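Tresonthorpe Town Forum > Home & Garden > small apartment storage, is it worth paying for?

fulvio_f
15/01/2018
Moving into a 900 sq ft place near Kuruc Street in April. Landlord's cousin quoted me 1,589 for built in shelving in the hall closet plus one wall. Seems like a lot for shelves?? Thinking I could just do small wood cabinets with drawers and be done.

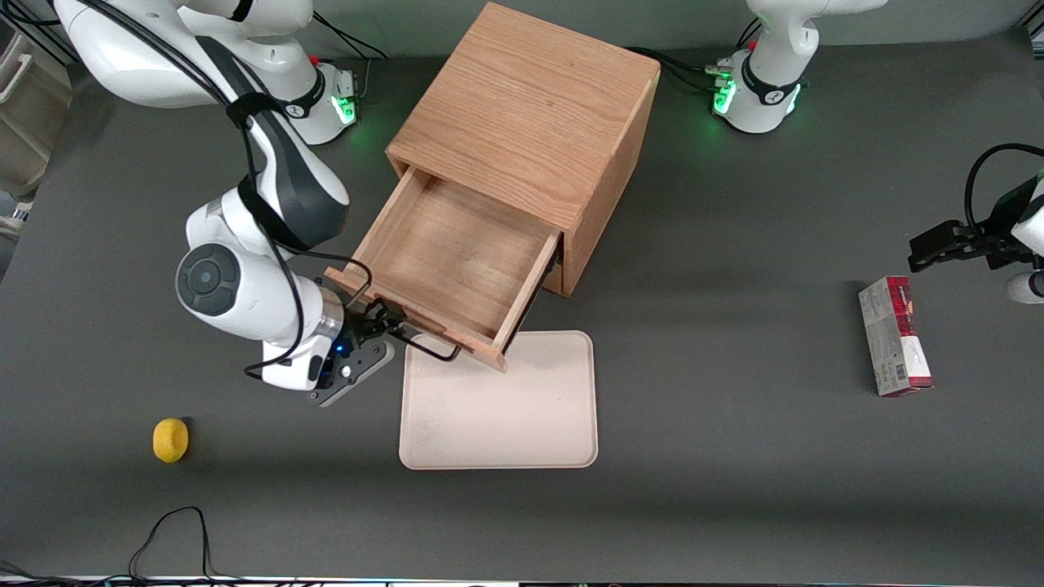 Budget is tight after the deposit. Also renting, so anything screwed to the wall stays when I go. Anyone had work done by Fekent?

mapleditch
Don't do built ins in a rental. Just don't. You're buying your landlord a closet.

StefaniaS
Disagree – depends how long you stay. We had Fekent do ours, nine years in the same place, paid for itself in not tripping over stuff. Get it in writing who owns what tho.
– Štefánia Štefanec

mapleditch
Nine years is not most renters.

tirkley_tom
Drawers are where stuff goes to die. Open shelves, boxes, label on the front. I went to the thrift store on Tirkley Road and spent 60 bucks total. Small boxes beat big ones, you never fill a big one with just one kind of thing. 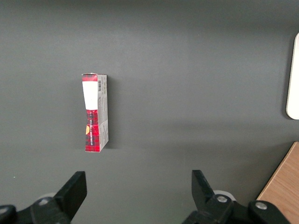 Measure the closet depth first. Mine was way shallower than the listing said and I had to take two bins back.

fulvio_f
Good point on depth, havent measured. Stefania did they charge you for the quote?

StefaniaS
No, quote was free. They came late though. Twice.
And open shelves = dust. I'm not wiping down boxes every week, sorry Tom.

tirkley_tom
So put lids on them?

mapleditch
Live there a month befor you buy anything. You don't know where the mess lands yet.

fulvio_f
Ok probably waiting then. Will ask the landlord about knocking somthing off the rent if I do the closet – Fulvio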